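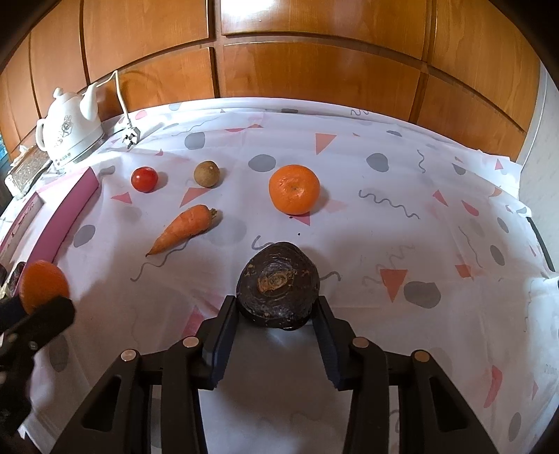 ## 3.2 Produce on the household table

Most storage studies start at the store shelf or the fridge. We started at the table - the step where produce gets unpacked, looked over and split up before it goes anywhere. Short step, easy to skip in a diary, and most of our households did skip it until we asked directly.

The Kotlow survey (December round) gave us 2,282 usable entries from 100 households. Twelve of those homes agreed to a longer visit. Same request in each: put out what you have, on whatever table you normally use, and sort it the way you would on a normal day. No list of items was given. No containers supplied either, people used their own.

Mixed sets were the rule. Fruit and vegetables on one cloth, no gap between them. Avocado next to mandarin, then carrot, kiwi, tomato. For storage advice this is an awkward group. Avocado, kiwi and tomato are commonly left out to ripen, carrots keep better cold, and citrus will do fine either way for a while. The Roussel groups (ripen / chill / either) split a set like that three ways, but in the entries people rarely wrote down more than two: "fruit" and "cooking". Tomato went in cooking nearly every time. Avocado moved back and forth, sometimes within the same household.

We coded by item, not by pile. Coding by pile lost too much - one carrot in a fruit pile and the whole pile was wrong. Color was noted only when the respondent mentioned it. Ripeness was not scored by eye. A dark avocado skin says something about variety as well as ripeness, so we left that to the person handling it, who could press it.

Trays came up more then we expected. In 23 entries a tray is named as the place things wait, mostly wide shallow ones, and what goes in does not follow either grouping. Citrus and dark-skinned vegetables share the tray in Figure 2, one of the vegetables a short cut piece. Cut pieces matter here. They need covering and a cold shelf soon, and lying among whole items they are easy to forget. The table also keeps its other jobs in the meantime, with the kettle and tissues at the back.

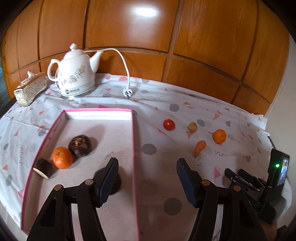 **Figure 2.** Shallow tray with a pink rim, holding citrus and vegetables. Kettle and tissue box behind.

## 3.3 Coding of cut and whole items

Cut items got their own code, C, whatever the vegetable. Whole items kept the Roussel group. If an entry did not say cut or whole we marked it U and left it out of the storage counts, but kept it in for location. The Skunari sheet has no field for this so it was added by hand in the margin, then typed up later.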